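Fri 6 February

Cold morning, no wind. I got up early to finish the chapter on banking before the shop opened, and managed most of it. The book is a secondhand copy of Tatlı, the short history of credit in small towns, and it has taken me far longer than a book of that size should. The first half is fine. The second half is mostly tables.

The part I wanted was the bit on the savings bank at Nenidau, founded in 1835, which lent only to people who had already saved with it for two years. I had always taken that for caution. The author says it was a way of finding out what people earned, at a time when there was no other record of it. If a man put in the same amount every week, the bank knew his trade was steady. If he stopped in winter, they knew that too, and set the repayments to fall in summer. I copied the passage into the back of this notebook.
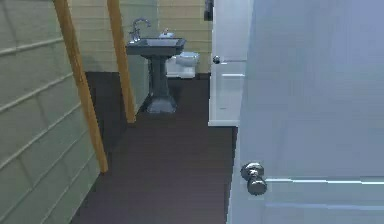
We have nothing like that now in Poturine. The last branch went in May and the nearest counter is in Tevatora, which is 10 miles and a change of bus. I went over on Wednesday with the takings and it used up the whole afternoon. The queue was long and there was one person serving. While I waited I read the leaflet on the new business account. The monthly charge has gone up again, and they now charge for paying in coins above a certain amount, which for a shop like mine means every week.

I worked it out this evening on the back of the leaflet. If I pay in once a fortnight instead of weekly I save one lot of bus fares but go over the coin limit both times. If I pay in weekly I lose an afternoon's trade. Taking cards for everything would settle it, but the card firm takes its cut as well, and a fair number of my customers still like to pay in cash. So there is a cost whichever way I do it. The only choice is who gets it - the bus company, the bank or the card firm.
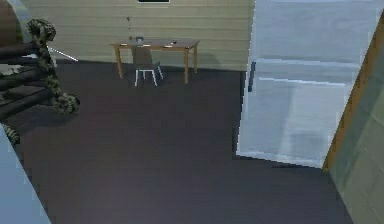 The reading group met at six. Fewer than last time, the cold probably. We were meant to be on the chapter about prices but spent most of the evening on rents, as usual. One side says rents here are high simply because there are not enough places to let. The other side says there are plenty standing empty and the owners would sooner wait than drop the price. I said both could be true. If you own a building outright, an empty year costs you very little, and a low rent follows you for the length of the lease. That went down badly with both sides.

I would like to see some proper figures. The council must have a list of what is empty, for the rates if for nothing else. Must write and ask. I said I would do this before Christmas and did not.

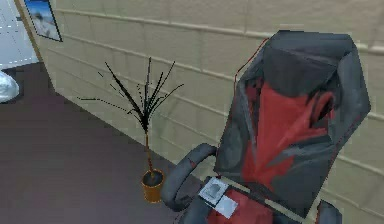 Someone had brought a newspaper piece saying that prices rose less last year than the year before. There was some confusion over this, because people heard it as prices coming down. I tried to explain it with the bread. If a loaf goes up by ten pence one year and by six the next, the rise is smaller but the loaf is still dearer. I think most of them had it by the end. I am not sure the newspaper did.

For next time we are to read the chapter on wages, up to the section on apprentices. I have said I will do a page of notes. I must not let it run over as I did with the one on tariffs.

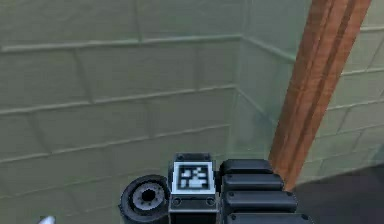

The corner, with the green wall and the wooden post.

Home by nine. Soup, then the accounts. The January figures are slightly down on last year, all of it in the second half of the month. Stationery held up, cards and wrapping did not. The electricity bill has come and is not as bad as I feared, though it is an estimate and I shall have to read the meter and send it in.

Still to do: coins to bag up, letter to the council, return the Tatlı tables I borrowed to the folder. Bus to Tevatora again next week unless I decide on fortnightly. Bed.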